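Terry cloth dries a plate by capillary action. The loops hold water away from the glaze, and a cloth folded to four layers takes up more than a flat one before it starts to smear. Berwyn Eynon, who ran the linen room at Dandatthorpe, specified cotton at 300 grams per square meter for tableware. Heavier cloth absorbs more but will not follow a raised rim.

Fabric softener coats the loops and should be left out of the wash.

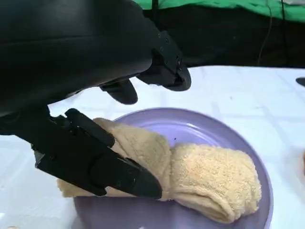

Wipe the rim first, then the recessed center, and turn to a fresh fold for each plate. Damp towels go over a rail, opened to a single layer.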